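Bevholm Bench Notes

Spent most of November on one question: do we pick up cups better with the fixed camera, the wrist camera, or both? Short thread with results and a few things I'd do differently.

Same arm, same fingers, same controller settings for every run. The only thing I changed was which camera the pick routine was allowed to use.

The table is covered in brown paper board with a grid in blue painter's tape. Cup goes in a cell, arm goes and gets it. The cell for each trial came off a printed list so I wasn't choosing favourites. 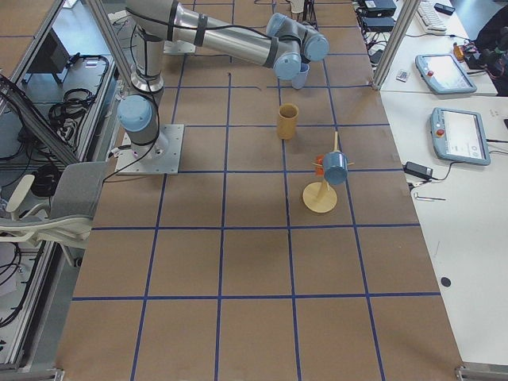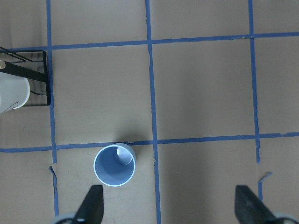

Fixed camera first, wrist camera second. Blue tape grid and a light blue cup in both.

I ran 87 placements, then repeated the same 87 for each of the camera setups. A miss is anything where the cup isn't in the fingers at the end of the lift. Tipped it, pushed it, closed on air, all one bucket.

Misses, fixed camera only: 17
Misses, wrist camera only: 8
Misses, both: 3

I expected both to win. I expected wrist only to be a lot closer to fixed only than it was.

Fixed camera first. It sees the whole table, so it never had trouble finding the cup. The trouble was range. Error got worse in the cells furthest from the camera, where the grid lines squeeze together and a small mistake in pixels turns into a big one on the table.

It also loses things behind other things, and that includes the arm. In the first picture the orange-red thing on the mug tree is only a sliver behind the blue mug. If that were the target I'd want a second view before going anywhere near it.

Most of the 17 were sideways misses. One finger comes down on the rim and the cup goes over. Going in a bit higher and opening wider would save a few of those, but I left the approach alone so the comparison stayed fair.

Wrist camera next. Close up it's very good. Looking down at a cup you get the rim as a clean ring, and a ring is easy to fit. Rim centre goes to finger centre and down you go.

In the second picture the cup is lined up closer to the left finger than to the middle of the gap. That's the kind of offset the wrist view is good at measuring, with the fingers right there at the bottom of the image to check against.

Its weak spot is the search. From low down it only sees a few cells at a time. If the cup is outside that, the arm has to go up and look, and the cycle time goes up with it. I didn't score time in this round. I should have.

Second weak spot: light blue cup, blue tape. When the rim sits close to a tape line the edge finder sometimes grabs the tape and calls it rim. That accounted for more of the wrist misses than anything else. I put the tape down myself, so that one is on me.

I have rolls of green and white tape here and may redo the grid in white. The tape is getting a bit frayed anyway.

With both cameras, the fixed one says which cell, the arm moves over it, then the wrist one does the last correction. Nothing clever. There is no blending of the two estimates, one hands over to the other.

The handover height matters more than I thought. Too high and the wrist estimate is still coarse. Too low and a bad guess from the fixed camera can put the cup out of view altogether. I settled on one height for all cups and it's a compromise for the tall narrow one.

The tall one has a wood-look finish in a tan colour that sits very close to the brown of the table. Seen from the side it's fine, it stands up and you can see it. From straight above it's a thin rim on a brown background. If you're building a test set, put something like that in it.

The pick routine runs on an Ambrose controller box, which takes both video feeds. I had one afternoon of dropped images from the wrist camera and blamed the box. It was the USB cable flexing at the last joint. Re-routed it with more slack, and I threw out that afternoon's runs and did them over.

Check your wrist cable before you believe any numbers from a wrist camera. Move every joint through its full travel with the stream open and watch for stutters.

Calibration notes, for those who asked last time. The fixed camera was done once at the start and once at the end, and the two agreed well enough that I kept all the runs. The wrist camera I redid every morning. It takes me the length of a coffee.

Camera for the wrist is the small Sundora. Happy with it so far. Exposure lock is the setting you want. With auto exposure on, the image shifts when the fingers shade the table and the rim fit wanders.

I was also asked about the Pelov fingertips. I have a set with soft pads but they weren't used here. They'd forgive more sideways error, so I'd expect the gap between the setups to shrink. Separate test, same list of placements.

What I'd change if I started again:
Log cycle time from day one.
Different tape colour.
A proper mix of cups in every cell. The tan one ended up in fewer of the far cells than it should have.

What I wouldn't change: the printed list. My first few practice placements were all in the middle of the table, every one, without my noticing.

What this doesn't tell you: anything about mugs on a tree. Hanging mugs have a handle on a peg and the opening faces sideways, so a straight-down ring fit is no use. I want to try those with both cameras next and I don't expect a nice number.

For anyone with budget for one camera: cups standing on a flat table, I'd buy the wrist one and put up with the search moves. If your parts are big and spread out, I'd probably go the other way.

Spreadsheet with all the placements and misses goes up once I've cleaned up the column names. If you've run something similar with a white or green grid, I'd like to see your miss counts before I pull all this tape up.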